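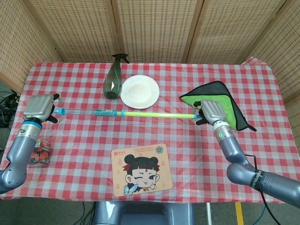 Spray bottle, paper plate and pump-style water toy on a gingham cloth.

29/12/2020
By Mali Mathias
2 min read

Akside moulds trigger sprayers and pump toys on one site at Cimau, and opened the moulding hall to trade visitors in March. Our group was taken round by the shift engineer, Crisanto Sarmiento.

Polypropylene granulate is fed from silos by vacuum line. Barrel temperatures are set by zone and logged at the press. Trigger heads are assembled from separate mouldings, with the spring and ball valve added on a rotary table. Each head is then vacuum tested for leaks. The reject limit is 2 per 400, after which the tool is pulled and the vents cleaned.

Pump tubes are harder. The bore has to stay round over its full length, so cooling takes up most of the cycle. Sarmiento put it at around nine seconds longer than the old Morgan tool needed, with less ovality.

Regrind goes into non-pressure parts only. The bottle blowing line, supplied by Sollico, was down for a screw change and we saw it with the guards off.

Ear protection is issued at the gate. Parking is behind the silos.

Comments

tonyk: Did they say what the seal material is on the pump rod?

Mali Mathias: Nitrile O-ring, silicone greased.

dpw_tooling: Venting was always the weak point on those heads.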